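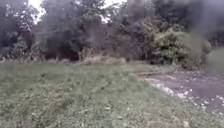 **Notes for the lunch talk, February version. Keep it loose. Clicker is in the side pocket of the bag.**

Hi everyone, thanks for coming, and thanks for giving up a lunch for this. I'm going to talk about sourdough for twenty minutes, mostly about how to stop being scared of it, and then we eat. There are four loaves at the back under the towels. Please don't start on them yet!

(Wait for people to sit.)

So, how I got into this. My aunt gave me a jar of starter in a shoebox, wrapped in a dish towel, and told me to feed it every day. I fed it for a week and then went on vacation. When I got back it had gray liquid on top and smelled like nail polish remover, and I threw the whole thing out, jar included. I felt terrible. I told her it was doing great. I kept that lie going for most of a year.

What I know now is that the jar was fine. The gray stuff is called hooch, and it's a sign the starter is hungry. You pour it off or stir it in, you feed it, you wait. If you see pink or orange streaks, or fuzzy mold, throw it out. Otherwise give it a few days of regular meals before you give up on it.

(Pass the jar around now. Lid ON. Remember last time.)

The one going around is named Aka. My second starter was Nima and she's in the fridge at home - she gets fed when I remember, and she's still going. I named them because my kids wanted to, and then I found I was less likely to forget a thing with a name.

**Part 2: timing**

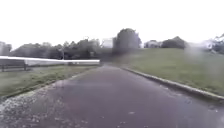
*By Mingxuan Tang*

OK, timing. I get more questions about this than anything else. People email me a recipe that says "bulk ferment four hours" and ask why their dough looks like soup, or like a brick. And I always write back with the same question: how warm is your kitchen?

Mine is cold. In February I can leave dough on the counter all afternoon and it barely moves. In July the same dough is ready before I've finished the dishes. So I stopped using the clock and bought a straight-sided plastic tub, and I put a rubber band around it at the level where the dough starts. When it's risen by half and it jiggles, I shape it. Best two dollars I ever spent, and I think the rubber band came off some broccoli.

(Show the tub. Do the jiggle. People like the jiggle.)

Somebody is going to ask about the float test, so let me get ahead of it. You drop a spoonful of starter in water and if it floats, it's ready. I use it sometimes. Rye starter can be perfectly lively and still sink, so don't panic over it.

**Part 3: things I'd skip**

- Fancy flour, at first. Get a bag of regular bread flour and learn how it feels.
- The really wet recipes. They look amazing online and they will glue you to your counter.
- Scoring patterns. One slash, fairly deep, off center. Wheat stalks can wait.

What I wouldn't skip is salt. I forgot it once for a dinner party and served the bread anyway, and everyone was so polite - my brother-in-law had three slices and then drank a whole pitcher of water for no reason I could see.

(If running late, cut the next bit.)

Baking: a heavy pot with a lid, heated up in the oven first. Lid on for the first half so the steam stays in, lid off for the second half so you get color. Go darker than you think you should. And then let it cool before you cut it. I know. I never manage it either, the heel is always gone in ten minutes, but the middle really is gummy if you rush.

**Questions, then bread**

Leave ten minutes. Butter is in the blue cooler. There are little cups of Aka by the door for anyone who wants to take some home, with a feeding card taped to each one. Ask whoever ends up with the jar to bring it back up front.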